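Loose leash at home, freight train outside

Wernar Dog Forum > Behavior > Walking and leash manners

hollowbark
Joined in April, 12 posts

Long-time reader, reluctant poster. I have a four-year-old hound mix who walks beautifully in the hallway, beautifully in the yard, and like a sled dog the second we hit the sidewalk. The neighbor's kid asked if I was being rescued or kidnapped.

So far I've done the stop-and-stand-still thing (we once took 40 minutes to reach the mailbox), the turn-around thing (dizzy, both of us), and a front-clip harness, which he now pulls in sideways. Treats work until a squirrel exists.

The trainer at the Nurndale class says I need to be a calmer leader and he'll feel it through the leash. I have been so calm. I have been practically asleep. He does not feel it through the leash. What am I missing?

mudroom_mary
Moderator

Welcome out of lurking. What treats, and how often? People say "treats work until a squirrel" and then I find out it's one dry biscuit per block. I wouldn't ignore a squirrel for that either.

hollowbark

It is a dry biscuit. It might be one per block. I feel seen and I don't like it.

oldcollarguy

You don't need chicken, you need a dog that respects the other end of the leash. I've kept hounds since before half this forum could drive. Mine walk at my side because that's where the walk is. No bribes. Go out the door first, don't look at him, don't talk to him, and change direction before he decides to.

mudroom_mary
Moderator

The door thing again. My dog goes out the door first every day because I'm the one holding the groceries. She has yet to seize power.

oldcollarguy

Laugh all you want. Does she pull?

mudroom_mary
Moderator

A little, on the way to the park. Next question.

tworoadsdown

I think you two agree more than you'd like. Changing direction before he hits the end of the leash is good advice whether you call it respect or timing. The part I'd skip is not looking at him. If a hound checks in with you on a walk, that's a small miracle and you should pay for it on the spot. Cheese, same second.

Also, hollowbark, how long is the leash? A hound on four feet of leash is going to be tight just from putting his nose down.

hollowbark

Four feet. It's a nice leather one from Karamanlidis and it cost more than my shoes. Please don't tell me it's the leash.

tworoadsdown

It's partly the leash. Save it for the vet's waiting room.

biscuit_audit

Counterpoint to everybody: let him sniff. I got a long line, went to the field behind the old creamery and let my beagle run her own investigation for 20 minutes before I asked for one step of heel. Pulling dropped by half in a couple of weeks. She was never being rude, she just had a lot of mail to read.

oldcollarguy

And who decides when the mail is finished?

biscuit_audit

Lately, me. I say "let's go" and she comes along, because she knows there will be another bush. You're welcome to call that leadership if it helps you sleep.

oldcollarguy

It does, thanks.

hollowbark

Okay, reporting back after three weeks. I did a bit of everything, so nobody gets to claim this one. Long line first thing in the morning in the empty lot, all the sniffing he wants. Then the six-foot leash for the walk home, string cheese cut up small, and I turn before he hits the end.
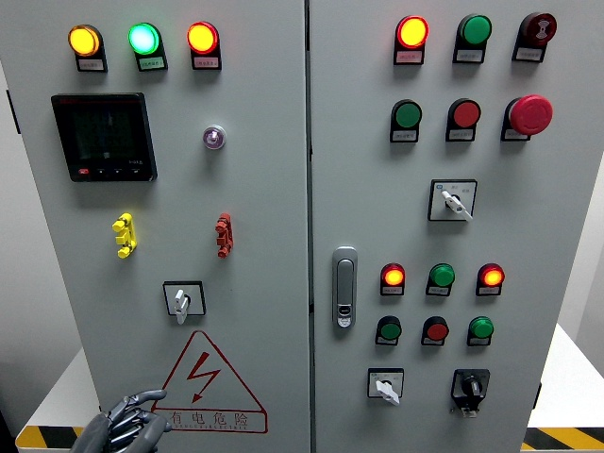
Going home is the good half. He's done his reading, he's a bit tired, and I can get nearly three blocks with slack in the leash. Going out is still a disgrace. I've started driving him to the lot, which I know is cheating.

mudroom_mary
Moderator

Driving is fine. Every block he pulls is a block of practice at pulling. Start the walk out again in a month and do half of one block.

oldcollarguy

Driving a dog to a walk. I've heard it all now. Glad he's better, though. The turning is what did it.

biscuit_audit

It was the sniffing.

mudroom_mary
Moderator

It was the cheese.

quietkennel

Has anyone here tried the Divance harness, the one with the two clips? My shepherd pulls like this and I've got shoulder trouble, so I can't wait out a month of mailbox walks.

tworoadsdown

I have one. It's okay. The back clip rubs if you don't shorten the chest strap, and it won't teach him anything by itself, but it'll save your shoulder while you do the teaching. Measure behind the front legs before you order, the sizes run small. And start your own thread with his age and what he pulls toward, this one is at 1,009 views and most of them are probably people here for the argument.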